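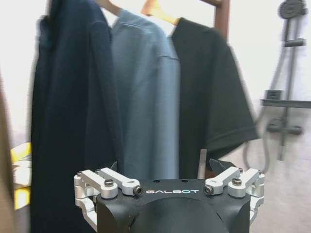 I moved in during March and still cannot tell which utilities my rent covers. Could the page please state it plainly?

Utilities and Billing: Frequently Asked Questions
Hullel Residences, Tenant Services Office

The answers on this page have been revised following comments from tenants. They apply to all furnished units at Kisunov House and Ho Street. Where a signed lease differs from this page, the lease applies.

Which utilities are included in the rent?
Cold water, trash collection and heating of shared areas are included. Electricity, hot water and internet service are billed separately each month.

How is my electricity use measured?
Each unit has its own meter. Readings are taken on the last Wednesday of the month. Tenants do not need to be at home.

Is there an allowance before charges begin?
Yes. Standard units receive an allowance of 104 kilowatt-hours per month. Use above that amount is charged at the rate printed on the statement. Unused allowance does not carry over.

May I work from home?
Yes. Desk work that does not bring customers or regular deliveries to the building is permitted in all units. No separate application is required, and the electricity allowance is not changed.

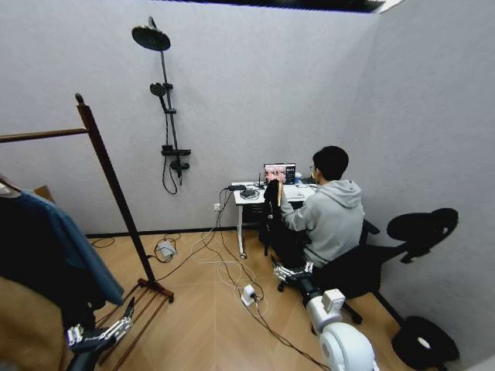 Desk and laptop in a room with white walls and a herringbone wooden floor.

How do I read my statement?
Statements are posted to the Nodero tenant portal. The first line shows the opening meter reading, the second shows the closing reading, and the third shows the difference. An opening reading of 2,041 and a closing reading of 2,433, for instance, mean that 392 kilowatt-hours were used.

What if I believe a reading is wrong?
Submit a photograph of the meter through the portal within 14 days of the statement. The office will schedule a second reading. Payment of the disputed portion is suspended until the review is closed.

May I choose my own internet provider?
Tenants at Ho Street may choose any provider that serves the address. Kisunov House is wired for a single building connection. Written approval is required before any drilling or outside cabling.

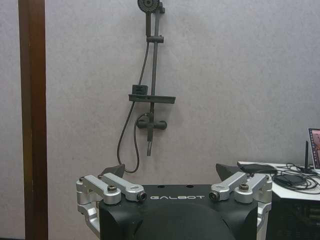 My statement covers two people, but my roommate left in the middle of the month. Are we each expected to pay half?

The office issues one statement per unit and does not divide charges among roommates. All persons named on the lease are jointly responsible for the full amount. A final reading may be requested when one tenant leaves, provided that the request is made five business days in advance.

When is payment due?
Payment is due on the tenth day of the following month. A late fee applies after the fifteenth.

How do I contact the office?
Use the message form in the portal, or visit the front desk at Kisunov House on weekdays between 9 a.m. and 4 p.m.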